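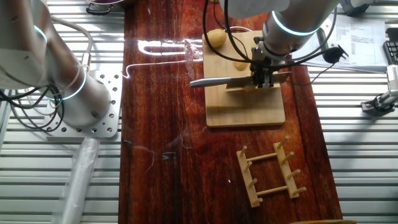 Potato duty at robotics club, knife arm on the board

Our June project is chopping, and I am way too invested in it. Team name is Rarnden (don't ask, we voted).

2/ The left arm is Minami and the right one is Enska. Enska gets the knife. I've logged 169 practice runs on my laptop so far and my mom thinks I have a problem.

3/ Next up is getting the pieces closer to the same size – the rules give you 5 minutes per potato and judges look at evenness too!
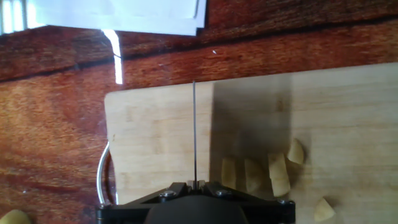
Photo: Rania Belkadi / Rarnden

4/ Blade straight up and down over the board, chunks off to the right. Look at that big one lol. Still working on it – more tomorrow!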